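Household chores, learned from the wearer's point of view

I finally got to sit down with the new results from the Kotari project this week, and I have to say I'm pretty excited about them! If you've been following along, you know the idea is simple enough: people wear a small camera on their heads, go about ordinary chores, and the recordings are used to teach a two-armed robot how to do the same jobs. No joysticks, no one steering the arms by hand for hours on end.

The latest batch is all tidying up. The team at the Dorkanham lab put together 2,527 clips of people picking litter off floors, clearing tables and dropping things into bins, mostly in lived-in rooms with folks sitting around on the furniture (which matters a lot, as I'll get to). Then they trained one model on everything and a second one on clips from bare lab rooms only.
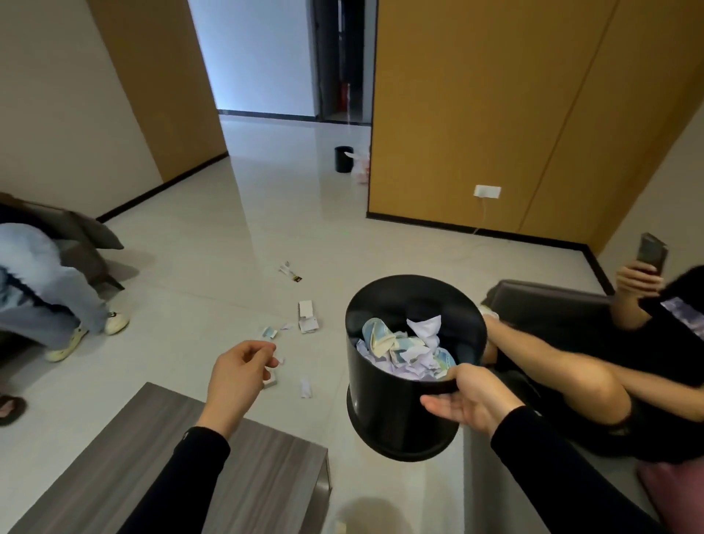

What got me was how much the two-handed part seems to matter. In an earlier round the model only learned from the hand doing the picking, and it treated the bin as something that just sits there. Now it follows both hands together, so it can learn to bring the bin closer and tilt it for the drop. Paper scraps are nasty for this kind of work – they're thin and light, and they lie flat on a shiny floor.

So, the numbers. Each model got 500 tries at picking up a scrap and getting it into a bin. The one trained on bare rooms managed 269. The one trained on the full set did better by around 30 percent, and most of the gain came in rooms with legs, shoes and chairs in the way. I would've guessed the clutter would confuse it, so I'm happy to be wrong there.

It's still slow, and full bins give it trouble. It tends to let go too early when there's no clear gap to aim for. The Triltorach group, which builds the arms, is working on softer fingertips that should help with flat paper, and the next round of recordings moves on to kitchens. I'm hoping to get a look at those in March.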